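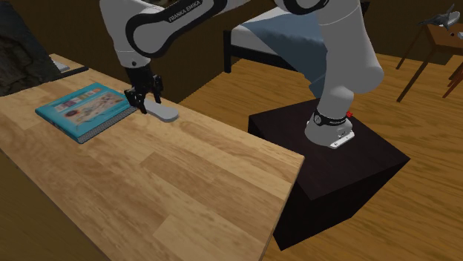
Render from the bedroom layout, gripper over the grey flat thing

fimus_pete_no_more
Right, I said in April I'd post something when the grasp scoring stopped falling over, so have a look. It's the Franka in sim, and I'm testing whether shuffling the viewpoint between episodes helps the policy or just slows training down. With one fixed view I got 8 good grasps out of 20 on the flat object. With shuffled views it's 11. Same seeds, same table, same everything else. I'm quite chuffed!

Drostlow
11 against 8 out of 20 is noise, sorry. I'd want a lot more episodes before I got chuffed about anything. Flat stuff lying on a tabletop is a pig for a parallel gripper anyway, so you may just be measuring how lucky the approach angle was.

fimus_pete_no_more
Fair, it's a small run. Each batch takes my poor machine around five hours though, so I'm not doing hundreds for fun. Another view for you: 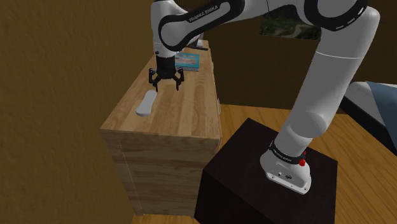 Fingers open above the cabinet top, pale insole-shaped object to the left

carrillo88
Ooh, nice wood grain. What is the flat thing meant to be? I'd have said a shoe insole. Also are you randomising the lighting, or only the view? When I did mine on Lavadum the lighting mattered far more than where the camera sat, and I wasted ages before I tried it.

fimus_pete_no_more
Only the view so far. The asset came in a bundle with a useless name so your guess is as good as mine (I call it the sole). Lighting is next on the list.

Drostlow
I'd do lighting separately or you won't know which one helped. And log the failures by type. If most of them are the fingers coming down on top of the object, no amount of camera shuffling will sort it, you need to look at the depth.

carrillo88
Don't agree with that last bit. Mine stopped landing on top of things once it had seen more angles, and I never touched the depth.

Drostlow
How many objects was that on?

carrillo88
Five. All chunkier than this one, I'll give you that.

fimus_pete_no_more
OK, failure types going in tonight, then a rerun with fresh seeds. Does anyone have a script for sorting them, or am I going through the replays by eye?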